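From the Sison Street Kitchen: What We Learned at the Leftovers Supper

By Asnakech Derese

Well, friends, we did it again, and I am still finding lentils in my coat pocket. Thank you to everyone who came out on Sunday for the June leftovers supper at Sisar Hall, and a special thank you to those of you who stayed past nine to help stack the chairs (you know who you are, and I owe most of you a slice of something). For anyone new to this newsletter, the rules are simple. You bring whatever is left in your refrigerator from the week, in whatever amount, and we sit down and eat it together. No cooking from scratch allowed! Last year somebody showed up with a fresh lasagna and was teased about it until dessert.

I had meant to write only a short note this time, but so many of you stopped me to ask about reheating that I promised to put it all down in one place. It seems we are a town full of people who buy good food, cook it with care, and then turn it into rubber two days later. I include myself. My late aunt used to say that my second-day rice could hold up a fence.

So let's start with the rice. Yabsira Admasu, who gave the little talk before supper, cooked for a school lunchroom for many years and has strong opinions on this. She wants you to cool it quickly in a shallow dish, get it into the refrigerator the same evening, and add a spoonful of water for each cup when you warm it up. Cover it loosely with a plate. Halfway through, take it out and fluff it with a fork, then put it back until it is steaming all the way through. I tried this on Monday with the end of the saffron rice and it came out so nicely that I ate it standing at the counter and had nothing left for lunch.

Her second lesson was about power levels, and I will admit that I have owned a microwave for most of my grown life and have hardly ever touched that setting. Mine just gets everything at full blast. Yabsira says half power for anything thick, such as stew, mashed potatoes or casserole, and a longer time to match. The edges stop drying out while the middle is still cold, and you can walk away and set the table in the meantime. For soup she goes ahead and uses full power but stirs it twice.

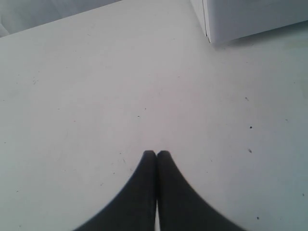
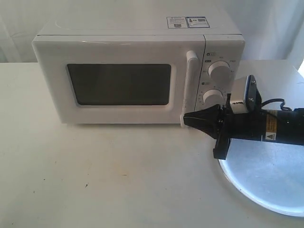

Bread was the subject of some debate. I come from a family where day-old bread goes under the broiler, and I will defend that to anyone. Others at my table swore by a damp paper towel and ten seconds, no more. We did a test with the heel of a sourdough loaf, and I have to say the damp towel people had a point, as long as you eat the bread right away. Wait five minutes and you could shingle a roof with it. Flatbreads do better, and injera does best of all if you wrap it well and don't rush it.

Fried food, we all agreed, belongs in a hot oven or a dry skillet. There was one lonely box of onion rings on the table that made this case better than I could.

A few bits of business before I run out of room. The hall fund now stands at 3895 dollars, which gets us very close to a new floor in the pantry, and the Plitell bakery has kindly offered to add 200 more if we can collect the rest by the end of summer. The recipe booklet, Standavness, is back from the printer (the name is a long story and involves my grandson), and there are copies on the shelf by the coat rack. Please take one, and please stop asking me to sign it.

We also need containers. Good ones, with lids that fit! If you have a drawer at home like mine, with eleven bottoms and four tops, do go through it this week and bring us the ones that match. Glass is lovely if you can spare it. People took home a lot of food on Sunday wrapped in foil and wishful thinking, and I would like to send them off better supplied next time.

The next supper will be at the usual hour, doors open at five. Yabsira has agreed to come back and talk about soup stock, and she has asked everybody to start saving onion skins and parsley stems in a bag in the freezer. If you'd like a seat near the window, come early, and if you are bringing the bean salad again, Harold's table has already asked for it.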